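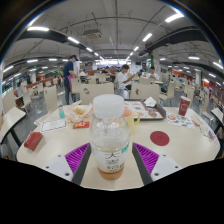 **Visit to the Talex training rooms, April 2025**

I had been meaning to write up our trip to Talex for a while, and as several of you asked me on the coach home what on earth the people with the magenta pads were talking about for so long, I'll start with the grippers and get to the rest of the building if there's room.

Talex share their site with Atia, who do the software side, and the two of them look after a set of hand-held grippers called Pikik. You carry the thing to wherever ordinary objects are, pick them up, put them down, and the camera on it keeps a record for training a robot arm later on. A food hall is a favourite spot of theirs, what with bottles, paper cups, trays and crumpled napkins all on one table, and people eating their lunch a few chairs away.

What I hadn't expected was how much of the work is housekeeping! We spent most of the morning at the repair bench, which is called Amundsen (all the benches are named after explorers), and I could happily have stayed there until tea. The gripper has two dark grey fingers, and each finger carries a pair of ribbed pads on its inner side. The pads are soft, the ridges run on the diagonal, and they do nearly all the holding. A clear plastic bottle with a bit of foamy drink left in the bottom weighs very little and would slide straight through a bare finger, or so our guide told us, and she let us try it on the bench with a spare pair to prove the point.

The pads come off for washing after every outing. Warm water, a drop of washing-up liquid, an old toothbrush worked along the ridges and never across them, then flat on a towel until they are properly dry. Grease from fried food is the worst offender and sugar comes a close second. There were 18 pads drying on the rack when we came in, which made it look rather like a very cheerful bakery.

Then there are the white mounting blocks at the base of the fingers, with their small dark screw holes. These get a look each morning. The bench keeps a short hand driver just for them, and the rule is to nip each screw up until it stops and leave it there — one of the younger staff confessed to having stripped a thread in his first week by giving it "one more for luck". If a block has shifted, the fingers no longer close in line, and the whole unit goes back on the setting jig for 2 passes before anyone takes it out again.

The lens gets a wipe with a dry cloth, and the log book gets a line in pencil. I had a leaf through it and found entry 144, which read simply "syrup again".

We were given a very decent lunch and a quick walk through the Atia offices, where I'm afraid I mostly looked at the plants. If you fancy going, the next visit is open to members and their guests, and sensible shoes are a must as there are 84 steps up from the car park.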